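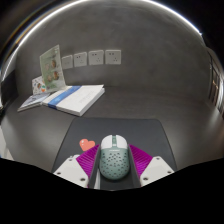
Frequently Asked Questions: The Marosia Seminar on Time and Persistence

The Marosia Institute receives many inquiries about its yearly seminar on the philosophy of time. The answers on this page apply to the coming cycle, which opens in November. Applicants are asked to read them before writing to the seminar office.

What is the subject of the seminar?

The seminar studies what it means for a thing to last. It takes up whether past and future things exist in the same way that present things do, whether a person remains one and the same through change, and whether the passing of time belongs to the world or only to those who live in it. Neighboring subjects, such as causation and free will, are discussed where the readings raise them. They are not treated in full.

Is this a religious program?

No. The Institute has no religious affiliation. Several of the assigned texts were written by theologians and monastics, and these are read for their arguments. Participants of any faith or none are welcome, and no one is asked to state a belief as a condition of taking part.

Do I need a degree in philosophy?

A degree is not required. Past participants have included nurses, surveyors, retired teachers and people with no college study at all. You should be able to read a difficult text of 14 pages between one meeting and the next, and to say in plain words what you think it claims. Applicants who are unsure may ask the office for a sample reading.

How long does the seminar last, and how often does it meet?

There are 14 meetings. The first seven are given to the nature of time itself, and the remaining seven to persistence and personal identity. Each meeting begins at 6:30 p.m. and ends at 8:30 p.m., with a short pause in the middle. The room is open from 6:00 p.m. for those who wish to read beforehand.

Who leads the meetings?

Dr. Dayana Orozco leads the first half. Dr. Isauro Ibarra leads the second half and marks the written work for both. Xóchitl Arriaga is the Institute's registrar and should be contacted on all matters of admission, fees and attendance.

What do you mean by "presentism" and "eternalism"?

These two words appear throughout the reading list. As the seminar uses them, presentism is the view that only present things exist. Under this view, Socrates does not exist, although it is true that he did. Eternalism is the view that past, present and future things all exist, and that "now" works much as "here" does, marking the position of the speaker. A third position, the growing block, holds that the past and present exist and the future does not. The seminar does not teach any of the three as correct.

Does the seminar require mathematics or physics?

One meeting concerns the relativity of simultaneity and what it may imply for presentism. Dr. Orozco introduces the necessary ideas with diagrams, and no calculation is expected. Participants with a background in physics are asked to keep technical discussion for the pause or for the period after the meeting.

What is the Drodton Notebook?

The Drodton Notebook is the course reader. It contains the assigned texts, a glossary and a set of study questions, and its 200 pages are numbered straight through so that references in discussion are easy to follow. The title comes from the house in which the seminar was first held. Copies are handed out at the first meeting and are included in the fee. Earlier editions differ in page order and should not be used.

May I read the texts in another translation?

You may consult any translation you like. Discussion and written work must cite the version in the Notebook. Where a translation affects the argument (the word given as "duration" is the usual case) the glossary lists the alternatives.

Can I take part remotely?

Yes. Up to seven remote places are offered in each cycle. A remote participant needs a computer with a working microphone, a steady connection and a quiet room. The link is sent by the registrar on the afternoon of each meeting. Remote participants are called upon in the same way as those in the room and are expected to stay for the full two hours. Meetings are not recorded.

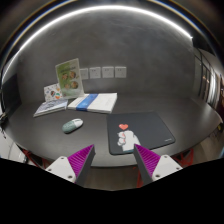
Mouse pad on a dark gray tabletop.

What written work is expected?

Each participant writes two papers. The first is a statement of one argument from the readings, in your own words, with no evaluation. The second is an essay on a question agreed with Dr. Ibarra. The essay may defend a view, raise a difficulty or compare two authors. Essays that set out a private system of the universe, without reference to the readings, will be returned for revision.

Will my papers be graded?

Papers receive written comments and one of two marks, "accepted" or "to be revised." A paper may be revised once. Comments are normally returned within 14 days of receipt.

Will I receive a certificate?

A certificate of completion is issued to participants who attend at least 12 meetings and whose two papers are accepted. It carries no academic credit. Some employers and colleges have recognized it as continuing study, but the Institute cannot advise on this and will not write to them on a participant's behalf.

What is the fee, and is assistance available?

The fee is $609, payable in full before the first meeting or in three equal parts. The Mendoza Fund pays the whole fee for a small number of participants each cycle. To be considered, write one paragraph describing your circumstances and attach it to your application. Proof of income is not requested. The decision on assistance is made separately from the decision on admission, and the seminar leaders are not told who receives it.

How do I apply?

Send a letter of no more than one page to the registrar, by mail or through the contact form. The letter should state your name, whether you wish to attend in person or remotely, and one question about time or identity that you would like to understand better. Letters are read by Ms. Arriaga and by Nicanor Quezada, director of studies. Please do not send published work, manuscripts or letters of recommendation.

May I attend a single meeting as a visitor?

Visitors are not admitted to the regular meetings. The Janeo Lecture, which closes the cycle, is open to the public and free of charge. No booking is needed, though seats are given first to current participants. This cycle's lecture will be delivered by Yolotzin Cuevas under the title "What the River Keeps," and will concern the persistence of objects whose parts are always being replaced.

What happens if I miss a meeting?

Tell the registrar before 4:00 p.m. on the day if you can. You will be sent the study questions and the name of a participant who has agreed to share notes. Two absences do not affect the certificate. Participants who expect to miss more than two should consider applying for a later cycle.

Can fees be refunded?

Fees are refunded in full until the day of the first meeting, on return of any materials received. After the second meeting no refund is made, except in cases of illness or bereavement. A participant who withdraws between the first and second meetings receives half the fee.

Is the building accessible?

The seminar room is on the ground floor and has a step-free entrance from the courtyard. Large-print copies of the Notebook can be prepared on request and take two weeks. A participant who needs an interpreter or a reader should say so in the application letter so that arrangements can be made before the cycle opens.

May I quote from the Drodton Notebook in my own writing?

Short quotations from the glossary and study questions are permitted with acknowledgment. The assigned texts are reprinted under agreements with their publishers, and permission to quote from them at length must be sought from the publisher named at the foot of each text.

My question is not answered here. Whom should I contact?

Questions about admission, fees, access and attendance go to Xóchitl Arriaga at the registrar's desk, which is staffed from 10:00 a.m. to 3:00 p.m. Questions about the content of the readings are best kept for the meetings. Written inquiries are answered in the order received, and replies may take longer in November.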